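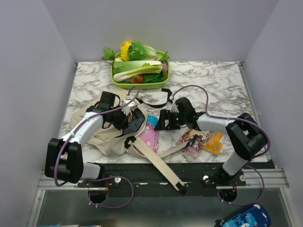

Tote bags, trays & table tops – the September packing gallery

Quick page this time, sorry, writing it up between two other things. The usual idea: household stuff on a table, a bag, and the question of what goes in it. Nadège Vasseur put the list together, I did the typing. If something is spelled wrong that's me.

We had the market things and the school things out together again. Yes on purpose. Most people's kitchen tables look like that by Tuesday evening anyway.

The tray
Lime green, rectangular, heaped. All artificial vegetables, so no rinsing and no wilting, and they can go back in the cupboard at the end of the day. Leafy lettuce toward the back, next to the yellow ruffled one. Flower? Corn? We've had this argument since spring and I'm not starting it again here.

The long one in front
Napa cabbage or bok choy, depends who you ask. White ribs, green tips. Laid flat across the front of the tray. Régis Bodin says cabbage and he cooks more than the rest of us, so cabbage on the list.

Small round brown thing
Down in the tray beside the dark green leaves. Mushroom or a little potato. On the list it's "brown, round" and that has worked fine so far. There is a pinkish-red item at the right side too, no name for that one yet – suggestions welcome.

Leaves
A bright green sprig sticks out past the rim on the left, and a small leaf pokes up at the right corner. For anyone packing a real tray like this: leafy things last, on top, or they get crushed by the heavy stuff.

The tote
Beige canvas, black strap, one long beige handle. Crumpled. Canvas always ends up like this if you don't fold it right away, and we never do. Good bag though. Soft bags are more work to load than boxes, you have to find the opening first and then keep it open, but they hang on a hook and a box doesn't.

The dark panel
Folded over on the tote. I like a bag with a dark part, hides the dirt. Nadège prefers plain all over. To each her own.

The handle
Runs a long way down to the right, black tip hanging over the front edge of the table. At home I'd tuck that in before loading, a dangling strap catches on everything – chairs, drawer knobs, the dog.

Pencil case
Pink, little cartoon prints, light blue at the upper end. Lying just right of the bag. It's on the school half of the list, number 17, between the ruler and the lunch napkin. Pencil cases go in upright along the side if the bag is deep enough, flat on the bottom if not. Not under the vegetables please.

The table top
Marble pattern, white with gray and brown veining. Got asked about it twice last time so there you go. Plain lavender-gray wall at the back. Easy on the eyes and you can find a green leaf on it in a second, which was not the case with the old flowery tablecloth.

Packing order, for those who wrote in
Flat things first. Then the heavy round things, then the pencil case down the side, then greens. Strap out of the way. Handles up. If the tote won't stand by itself lean it on something, a cereal box is fine.

If you are splitting market and school into two bags (sensible, we don't), put the school one together the evening before and leave the market one empty by the door.

Odds and ends
The full list is 47 items now, up from whatever it was in the summer. Nadège has a printed copy, and I keep one in the blue Kostine folder on the shelf. Please write on the printed one, the other is a mess allready.

The Cusel page with the lunch boxes and the drawer dividers is still up, look under older galleries. Kitchen drawers get thier own page next, Régis has promised to empty his. Comments are open until the end of the month, then I close them because of the spam.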